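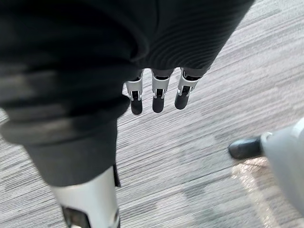 A day at the Eltenura tea fair
May 17, 2022

I have been promising myself a trip to Eltenura for ages, and this year I finally packed a sandwich, a notebook and far too many empty zip bags and went. It's a tea fair, in case the name means nothing to you (it meant nothing to my coworkers). Growers, importers, a few potters, and lots of people like me walking around with tiny cups.

I started at the Stasiv table. I've been drinking their smoky black tea every winter and wanted to see what else they do. Quite a lot! They had a green tea from the same garden that tasted like fresh peas, and a white one so light that I wasn't sure I was tasting anything until after I swallowed. The woman pouring told me to let it cool and go back to it. I did, and there it was, kind of like melon. I bought a small bag of the green and left the white, which I now regret a little.

After that I sat in on a talk about growing at altitude. The speaker had spent time on a farm at 4000 feet and explained how the cool nights slow the leaves down and what that does to the flavor. I liked the part about the picking best. They take the bud and the 2 top leaves, by hand, and the pickers can apparently tell by the snap of the stem whether a shoot is ready. The slides were hard to read from the back, so if you go, sit up front.

Lunch was the weak spot. One counter, one kind of soup, a very long line. I was glad of my sandwich.
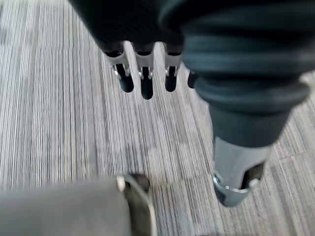 The tasting class in the afternoon was what I'd really come for, and it was worth the ticket. We had 4 oolongs, lined up from barely roasted to almost coffee dark, and we brewed each of them several times over in those little lidded bowls that burn your fingertips if you fill them too high. I filled mine too high. Half of it went over the side – sorry to whoever looks after that gray striped carpet – and the rest was delicious, all toast and honey. By the last round of the darkest one the roast had mostly washed out and there was something close to plum underneath. I'd never have gotten that far at home, where I give up after the second pot.

Then the pottery. Staltuteo had a shelf of teapots with a speckled cream glaze, small enough to hold in one hand, and I picked up the same one over and over. It was 60 dollars. I walked away, drank something with jasmine in it, came back and bought it. It pours without dribbling, which I can't say for any other pot I own, and the lid stays on when you tip it.

I skipped the matcha demo (standing room only, and my feet were done) and the blending table, where you could mix your own bag from jars of dried fruit and flowers. Friends who like that kind of thing would have a great time there.

A few notes for next time. Bring water and plain crackers. Eat before you go. Write on the bags as you buy, because I came home with one that just says "nice" and I have no idea which table it's from. The organizers are talking about a smaller autumn edition in September, mostly new-season greens and a brewing class for beginners, and I've already signed up for the mailing list.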